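Slide 1. Gloves, brushes and the price per part
Gerrit Kramer, Garevness, Friday session

Start with the purchasing sheet, skip the company history. We went through 781 pairs of latex gloves last quarter. Ask the room who knows their own number. Expect few hands.

Slide 2. The "reusable" roller claim
Avex says its paddle rollers clean up for 100 uses. Maybe they do, if someone washes them in acetone before the resin kicks. Our crew doesn't, and I doubt yours does. Mention that Avex did not count the solvent in its savings figure. Pause here, let them grumble.

Slide 3. Brushes
Segers bristle against the cheap ones from Landen. We laid up 2 identical hatch covers. The cheap brushes shed more, and picking hairs out of gelcoat is paid time. Still, I would not call one pair of covers a test. Say so before somebody else does. 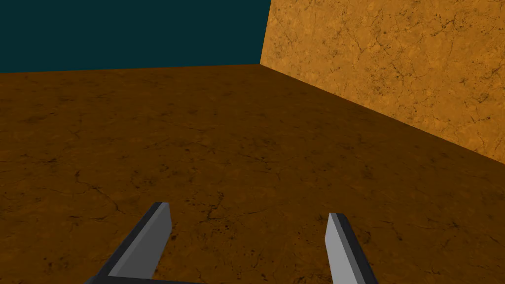
Slide 4: Gripper fingers, open. Computer rendering.

Slide 5. What we spent
1,474 dollars on consumables in May, stockinette and mixing cups included. The supplier's spreadsheet promised a good deal less. Go over the waste line slowly - it is mostly resin left hard in the bucket, and a better brush won't fix that.

Slide 6. What I'd buy again
Bristle brushes, yes. Fin rollers for corners, yes. Boxed gloves, only if the size on the box is the size inside. Premium cleaning cloths, no. I have yet to see one beat an old T-shirt.

Questions. If Avex is in the room, ask them for the solvent numbers.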